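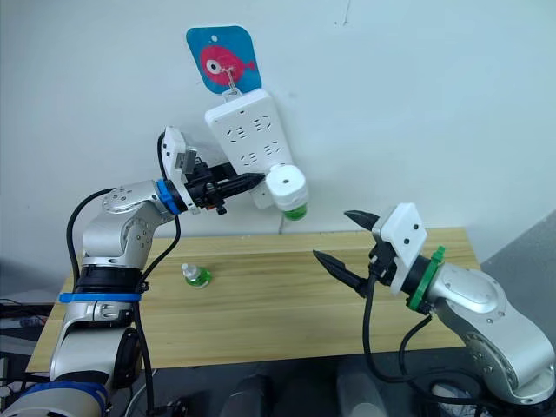 Salon Practice, Level 2
Handout 11: Consultation and patch testing
Module tutor: Naa Mensah

1. Purpose
The consultation establishes the condition of the hair and scalp before any chemical service. It is recorded on the client card and signed by both parties.

2. Terms
Porosity - the rate at which hair takes up and loses moisture.
Elasticity - how far a hair stretches and returns without breaking.
Texture - the thickness of a single hair. Do not confuse with density.

3. Order of work
Ask about previous colour, including home colour and henna. Examine the scalp in sections from nape to crown. Cuts, inflammation or signs of infestation: stop, and refer to the senior stylist.
Carry out the porosity and elasticity tests and write down both results before discussing colour.

4. Patch test
Apply the product behind the ear or in the crook of the elbow, following the maker's instructions for amount and timing. Any redness, swelling or itching is a positive result and the service is refused. A client who was tested at another salon is tested again.

5. Assessment
Practical, Sargate training salon, 30 minutes per candidate. Hinata Ogura will assess. Bring a blank client card, tail comb and section clips. Tunics to be worn, hair tied back.

Reading for next session: the unit on strand tests, up to the end of the section on metallic salts.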